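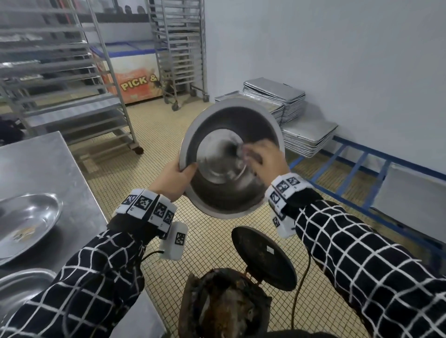

Scraping out the big bowl over the bin before it goes anywhere near a sink.

Home › Kitchen Basics › How-Tos › Ask Us

How to Clean and Stack Steel Mixing Bowls Without Losing Your Evening

By Shafiq Patwary
4 min read
Filed under: Cleanup, Prep Kitchen

I washed bowls for two years at Parsa before anyone let me touch a knife, and I still think I'm better at bowls than at most other things. So when a reader in Clomitz wrote to ask why her stainless always comes out of the sink feeling greasy, I got a little too excited. Here's my whole routine!

Start dry. I know you want to run the hot tap straight into that crusty bowl, but hold off. Tip it up over the trash can, get your hand in there (glove up if you're squeamish) and push the stuck bits off the bottom. The middle of the base is always the worst – sauce sits there and sets like glue. If your fingers won't shift it, use a plastic bowl scraper. No steel wool, please. It leaves scratches, and next week's food loves a scratch.

Scrape everything first, all the bowls and trays, and only then fill the sink. If you go one at a time your water will be gravy by the third bowl.

Now the soak. Hot water, a good squirt of dish soap, 11 minutes. Yes, I timed it, and yes, ten would probably do. For anything really baked on I stir in a couple of spoons of baking soda and let it sit while I wipe down the table.

Wash the inside first, then the outside, then go back and do the rim. People forget the rim! If it's rolled, grease hides right under the lip, and that was my Clomitz reader's problem (she wrote back, very pleased). Run a soft brush all the way along it, then a fingertip. If your finger slides, go again.

Rinse hotter than you washed. Hot steel dries quicker, and you get fewer of those cloudy spots. If the spots show up anyway, a splash of white vinegar on a cloth takes care of them.

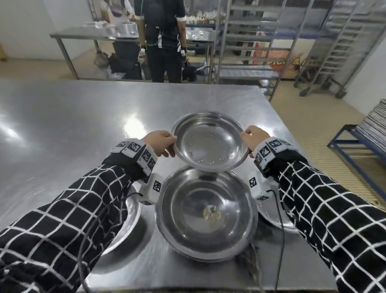
Next comes stacking, and I have opinions. Biggest and deepest on the bottom, shallow ones on top, and hold each one by the rim with both hands as you lower it in. Don't drop it the last inch. Two bowls of nearly the same size will lock together like they've been welded – I once spent most of a lunch break at Gadstead trying to get a pair apart. If you do get stuck, put ice water in the inner bowl and set the outer one in hot water for a minute, then twist.

Make sure they're dry before they nest, too. A damp stack smells funny by morning. I lean mine on a rack for a while and give the insides one last wipe with a clean towel.

Trash can last, once the bowls are put away. Bag out, soapy water in, and scrub the lid on both sides.

More in Cleanup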